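Flakgate von Lallon: Türgitter für Hunde bis 30 Kilogramm im Dauertest

Das Flakgate ist ein Klemmgitter für Türrahmen und Treppenaufgänge. Es wird ohne Bohren montiert und hält über vier Spannschrauben mit Gummitellern. Getestet wurde es 8 Wochen lang im Durchgang zwischen Küche und Flur, mit zwei Hunden: einem Mischling mit 24 Kilogramm und einem Dackel. Der Kaufpreis lag bei 99 Euro.

Die Montage dauert mit dem beiliegenden Schlüssel eine knappe halbe Stunde. Die Anleitung nennt kein Drehmoment für die Spannschrauben, nur den Hinweis »handfest«. Auf gestrichenem Holz saßen die Teller nach sechs Tagen noch fest, auf Raufaser musste einmal nachgezogen werden. Wer auf Tapete klemmt, sollte die Wandschalen verwenden, die Lallon separat verkauft.

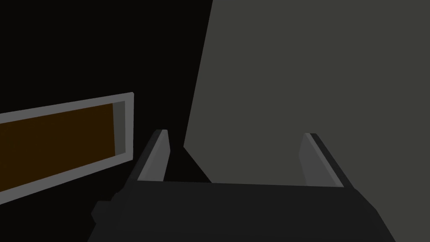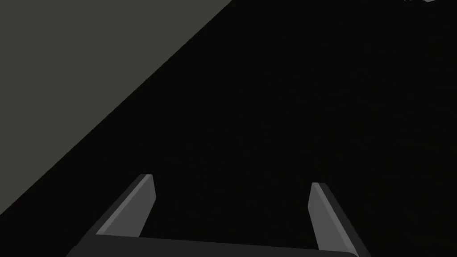 Der Rahmen des Flakgate ist pulverbeschichtet und in Weiß, Sand und Anthrazit erhältlich. Wir haben Anthrazit gewählt. Der Ton liegt nahe am dunklen Grau des Greifers auf beiden Bildern und fällt vor einer hellen Wand deutlich auf, vor einem dunklen Schrank kaum. Kratzspuren der Krallen sind auf der matten Oberfläche nur bei Streiflicht zu erkennen.

Die Tür öffnet in beide Richtungen und fällt ab einem Winkel von etwa 70 Grad nicht mehr selbst zu. Der Riegel lässt sich einhändig bedienen, verlangt aber Kraft im Daumen. Das Vergleichsmodell von Nereck ist hier leichtgängiger, klappert dafür im geschlossenen Zustand. Das Gitter von Huet schließt am leisesten, hat aber eine höhere Bodenschwelle.

Der Stababstand reicht für den Dackel aus. Für Welpen kleiner Rassen ist er zu groß.

Pluspunkte: feste Klemmung auf Holz, beidseitige Öffnung, unauffällige Form.
Minuspunkte: schwergängiger Riegel, Wandschalen nicht im Lieferumfang, ungenaue Anleitung.

Wertung: 8 von 10 Punkten.

Text und Test: Jérémie Cordier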